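We use cookies to remember your settings and to count visits. Accept | Manage preferences

Measuring the true capacity of small pots and pans with a kitchen scale

The capacity stamped on a camping pot or small saucepan is usually the brim volume, and sometimes it is a rounded figure. Neither tells you how much you can boil in it. This page gives a method for finding both the brim volume and the working volume with a digital kitchen scale and tap water. It takes a few minutes per pot and needs no measuring jug.

Principle

One millilitre of water weighs one gram, near enough for kitchen use. At 20 °C the true figure is 0.998 g, so a litre measured this way reads 2 g low. Ignore this unless you are checking something against a laboratory flask. Do not use hot water. At 90 °C the error is over three per cent.

What you need

A digital scale reading in 1 g steps, with a limit above the weight of the full pot. Many flat kitchen scales stop at 5 kg, older ones at 2,000 g. A full one-litre pot will be inside either limit, a family saucepan may not be.
A level, rigid table.
A jug for pouring. It does not need markings.
A teaspoon or a dropper for the last few millilitres.
A dry cloth.
A strip of masking tape and a pencil.

Setting up

1. Check that the table is level. Half fill the pot, put it down and compare the water line with the rim on all sides. If the gap differs, put card under the table legs. Do not pack the scale itself, as it should stand on all its feet.

2. Switch the scale on with nothing on it and wait for a steady zero. Set it to grams. Some models have an ml setting, which on most of them only changes the label on the display.

3. Dry the pot inside and out. Weigh it without its lid and write the figure down. This is the empty weight, and you will want it later even if you use the tare button.

Handles

Wire handles need some care. A long pair of wires puts the centre of gravity well off the middle of the pot, and a light pot can tip when empty. Place the pot so that its base is central on the platform and the handle hangs clear over the side. The handle must not touch the table or the display housing. If it does, part of the weight is carried elsewhere and the reading will be low.

If the handle folds, measure with it folded out. A folded handle can press against the wall of a thin pot and alter the shape of the rim slightly.

Brim volume

4. Put the pot on the scale and press tare.

5. Pour to within a finger's width of the rim. Stop and let the surface settle.

6. Add water by the teaspoon until it is level with the rim. Water will bulge above the edge before it spills, and the bulge can add several grams on a wide pot. Look along the rim from the side and stop when the surface is flat.

7. Read the scale. Remove the pot, empty it, dry it and repeat. Two readings within 4 g of each other are good enough. If they differ by more, the usual cause is water on the platform or under the base.

My Trirkiden pot gave 1,233 g on the first run and the same on the second. The box says 1.2 litres.

Working volume

8. Refill the pot to 15 mm below the rim, measured with a ruler against the inside wall. On a sloped wall hold the ruler upright, not along the slope. The reading is the working volume, the most you should bring to the boil uncovered. For milk or porridge use 30 mm.

9. Mark the level on the outside with tape. If you want something permanent, scratch a short line inside with a hardened point – not on coated pans.

Lids and shallow pans

A lid that doubles as a pan is measured in the same way. Shallow vessels are sensitive to a sloping table, so repeat step 1 for them. On a pan 160 mm across, 1 mm of depth is 20 ml. 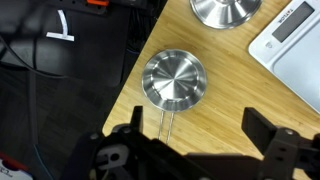 Rima Rizk wrote in to query step 2. Her Mulcahy scale switches itself off after a short time with no change in load, and she lost the tare halfway through the teaspoons. She now skips tare altogether, notes the full weight and subtracts the empty weight afterwards. Her last pot came out within 2 g of the tared figure.

That works on any scale, and it is the reason for writing down the empty weight in step 3.

Page last revised in July. Corrections to Qianru Gu via the contact form.

Contact | Copyright and reuse | Back to top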